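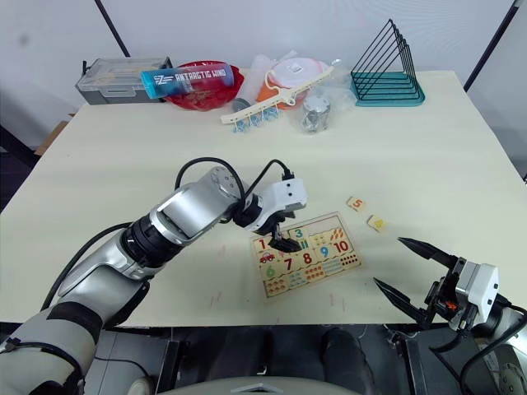
Figure 3. Left gripper lowered onto the number puzzle board.

4.2 Does announcing a voice cast sell a family sequel?

The claim that a well-known voice cast brings families back for a second film is repeated so often in the trade literature that few authors bother to test it. Juhász, whose work is the usual source, argues that each familiar name in an early announcement adds to a "return intention" among parents who saw the first film. We tried to repeat his result with two cinemas, Sudgate and Hakalley, and could not do so with any confidence.

Our first doubt concerns the measure itself. Return intention, as Ernő Juhász defines it, is a parent's answer to a single question asked straight after reading the announcement. A parent who has just been shown a list of actors and asked whether the sequel sounds appealing will tend to say yes. Of the 600 parents we approached, 200 completed both our first form and the second one, sent after the film had left the cinemas. Several who had marked themselves as certain to go did not remember having been asked. We would not build much on that group, given how many dropped out, but the same weakness is present in the earlier study, where no second form was sent at all.

The ticket records are a little more useful. Sudgate ran listings that named the leading voices. Hakalley ran listings with the title, a still and a short line of plot. Over the whole run Sudgate sold 2670 tickets and Hakalley sold 2571. It is tempting to read the gap as the effect of the names, and an earlier draft of this paper did so. But Sudgate also had an extra morning showing during the school holiday, and that alone could explain a difference of this size. The two cinemas had sold nearly the same number of tickets for the first film, though we only have totals for that run and cannot break them down by showing.
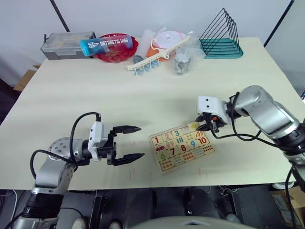 Figure 4. Left gripper open above the tabletop, right arm entering from the right.

We then looked at the gallery pages on Plikeo, the listings site used by both cinemas. These are the pages where a reader clicks through a set of stills, usually one character at a time, with the actor's name beneath. Plikeo reports that visitors who reach the last still are more likely to go on to the booking page. That may be so, but a person willing to click through a whole gallery was probably keen on the film to begin with. Plikeo gave us no figures for readers who were sent straight to the booking page, and without them the comparison tells us very little.

Szilágyi offers a different reading, which we find easier to believe. On this view the child chooses the film and the adult merely agrees to it, so the names matter mostly to people who write about casting. Younger children in our interviews spoke about monsters, songs and one particular dog. None named an actor without help. Parents could often name one, usually the lead, and a few gave the name of somebody who was in another series altogether. Still, Szilágyi's own interviews were held in cinema foyers, with people who had already paid, and they can say nothing about families who stayed at home.

A fairer test would show the same gallery with and without names to readers of the same site, in the same month, and follow them as far as the till. March would suit, as it falls between the larger releases. We asked both cinemas whether they would take part – Hakalley agreed, Sudgate has yet to reply.

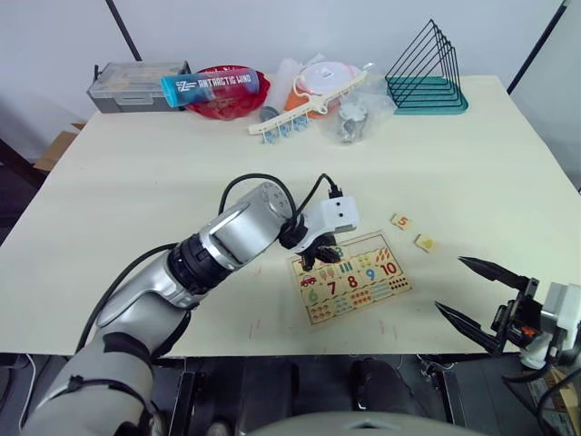
4.3 Trailers and the age of the audience

The evidence on trailers is slightly better, if only because the viewing times are recorded by the projection system and do not depend on anyone's memory. Even so, a family that arrives late misses the trailer and is counted as having seen it. We kept these families in the results below, as we had no sound way of removing them.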